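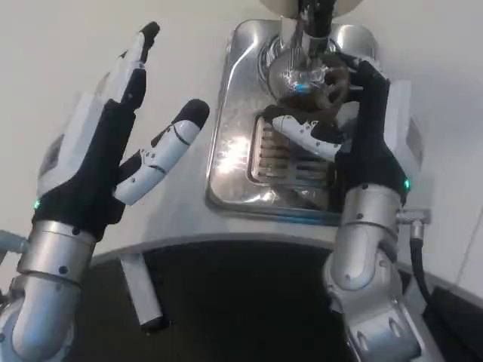 How often should you pull the drip tray out and wash it? End of every day the machine gets used, and a proper soak once a week.

Thread for whoever's on kitchen this month. Doing this between meetings so excuse typos

Grate first. Lift it straight up, don't tip it toward you. If you tip it the puddle goes down your front. Ask Ademir about his good trousers

Hot water, drop of dish soap, soft brush along the slots. Long way, not across. Old coffee oil hides on the underside so flip it and do that too

NOT the green scourer. Stainless scratches and then it holds the grime forever. Green scourer is for the oven trays, it lives on the other hook

The steel round the grate: damp cloth, then dry cloth straight after. Skip the dry one and you get water spots, and under those lights every spot shows. Corners are rounded so theres nowhere for grounds to wedge, just run your thumb round with the cloth over it

Basket. Knock it out, rinse it, wipe the rim. Wipe the bit it locks into as well. Grounds stuck up there is why it dribbles down the side of your cup and you all blame the beans

Beans are fine btw. Still the Flultness dark, we bought 3 bags in April and are into the last one

Weekly soak: Flimstead powder, one level scoop in the big tub, hot tap. Metal bits only. Handle stays OUT of the water, the black goes chalky. Twenty minutes, go have your arvo tea, come back, rinse heaps

Rinse again. If it smells like a swimming pool you havent rinsed

Someone asked about descaling. Different job, different bottle. Waniteck one, under the sink behind the bin liners. Tahmineh Khosravi has it on her list, please don't do it as well, it got done twice in one week last time and the tea tasted like lemon for days

Current cup counter is 1058, was 425 when we started the cleaning sheet. So the sheet is 633 coffees old and has four signatures on it. Just saying

Sheet got reprinted 5/5/25, new one's on the side of the fridge. Initial it when you've done the tray, not when you've thought about doing the tray

New grate if we need one is $162 from Ruiz-Ortega which is robbery for a bit of metal with slots in. So be nice to it. No banging it on the edge of the bin

Reply from Ademir Sampaio: can the grate go in the dishwasher. Look, it fits. Came out dull on one side when I tried it at my old job. I'd do it by hand, takes two minutes

Also milk. If milk goes through the grate, do the tray right then. Dont leave it for the evening person. In summer it's off by lunch and you can smell it from the lifts

Cloths: blue for the machine, yellow for benches. Blue ones go home with me for the wash so chuck them in the bucket not the sink

Ok meeting. Will add a bit on the grinder tmrw if I rememeber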